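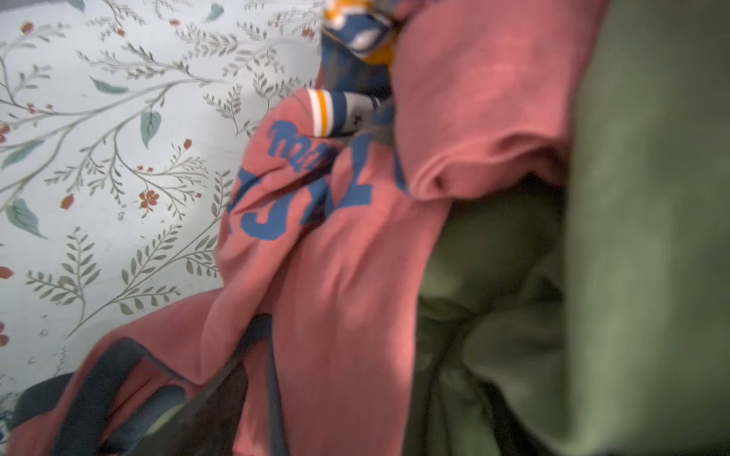
According to Zarmeena Hayat, the order book at Hovland was never the problem; the trouble was that cash came in 69 days after invoicing and went out in 30. She joined the pump maker as finance head in November and spent her first month on payment terms.

Hovland makes small metering pumps in Omcombe and lists 2414 active accounts. Two distributors, Jareo and Fastano, had been given open credit by the founder, Albertina Abreu, when the company was young. The terms were never written down – each side worked from its own spreadsheet.

Hayat put both on signed contracts. Jareo accepted shorter terms in return for a fixed price on spare seals. Fastano held out through the winter and then agreed to pay a deposit with each order.

Abreu remains the majority owner and chairs the board. She did not favor the change. "I sold on a handshake and got paid," she says. "Slowly, but I got paid."

The bank line is now drawn only for raw castings, and the board reviews it every second Tuesday. A decision on a second assembly hall is still open.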